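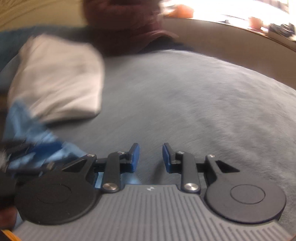

On devrait arrêter de rincer à l'eau du robinet entre le mordançage et le bain, m'a-t-on glissé ce matin pendant que je pesais la garance, et je note la remarque tout de suite avant de l'oublier, parce qu'elle tombe juste au moment où je reprends toute la série de janvier. L'idée serait que notre eau, très calcaire, fait virer les rouges vers le brique avant même que la laine ait vu la teinture. Je n'en suis pas convaincue, mais je n'ai rien non plus pour dire le contraire, alors on va essayer proprement.

Janvier, cahier de teinture, suite.

Repris la laine Jiddale, lot 203, en écheveaux, lavée la veille au savon doux et laissée à tremper toute la nuit dans la bassine émaillée (celle qui a un éclat sur le bord, ne pas la prendre pour les bains au fer, je le répète pour tout le monde et surtout pour moi). Poids sec avant trempage : 851 g, ce qui m'arrange assez peu pour les calculs, mais je n'allais pas couper un écheveau pour le plaisir d'avoir un compte rond.

Mordançage à l'alun, montée en température très lente. J'ai tendance à pousser le feu quand je m'impatiente et la laine me le fait payer ensuite, elle devient un peu sèche sous les doigts, un peu crissante. Cette fois j'ai profité de l'attente pour recoller les étiquettes du casier du fond, et le bain a pu prendre tout son temps. Laissé refroidir dans la marmite, couvercle posé de travers.

Puis séparé en 2 parts. La première rincée au robinet comme d'habitude, la seconde à l'eau de pluie du tonneau, filtrée deux fois à travers un vieux torchon car il y avait encore des feuilles dedans. Étiquettes en tissu cousues au fil de coton, R et P, bien serrées. L'encre du marqueur Wella n'a pas tenu au dernier essai, on avait fini avec trois échantillons parfaitement anonymes et une discussion assez longue pour savoir lequel était lequel.

Garance de chez Barros, en poudre, le sac ouvert à l'automne. Elle sent toujours aussi bon, une odeur de terre et de réglisse, j'aime bien ce moment. Les deux parts dans deux marmites séparées mais avec la même eau de bain, sinon on ne compare plus rien du tout. J'ai hésité à ajouter une pincée de craie, et puis non : on ne change qu'une chose à la fois, c'est écrit en grand à la première page de ce cahier et je serais bien bête de ne pas m'écouter.

14 h 30. Les deux bains sont à bonne chaleur, la couleur monte joliment. À l'œil, dans la marmite, aucune différence. Il faut dire que la lumière de l'atelier en cette saison ne vaut pas grand-chose, et que tout paraît rouge sombre là-dedans.

16 h. Sorti les écheveaux, égouttés, suspendus à la barre près de la fenêtre. Mouillée, la part P me semble un rien plus franche, plus cerise si l'on veut, mais je me méfie de mon envie de trouver quelque chose. Il faudra regarder sec, au jour, et demander à quelqu'un qui ne sait pas laquelle est laquelle. Je cacherai les étiquettes avec une pince.

Pendant que les marmites étaient chaudes, j'ai remis une petite longueur de fil dans le reste de bain, pour voir. Ce sera un rose ou un saumon, ça servira toujours pour les bordures. Le projet Jedik demande justement des tons passés et nous n'avons presque que des couleurs vives en réserve, donc gardons tous les fonds de bain jusqu'à nouvel ordre, dans les bocaux, avec la date et la plante dessus.

À faire ensuite :
Mesurer l'eau du robinet avec les bandelettes, si on les retrouve (tiroir du haut ? boîte à couture ?).
Refaire le même essai avec un rinçage au robinet additionné d'un filet de vinaigre.
Mettre un brin de chaque part derrière la vitre côté sud, à moitié caché par un carton, pour la tenue à la lumière.
Racheter de l'alun, il reste un fond de pot.

Si quelqu'un passe avant moi demain, merci de tourner les écheveaux sur la barre, ils sèchent mal du côté du mur.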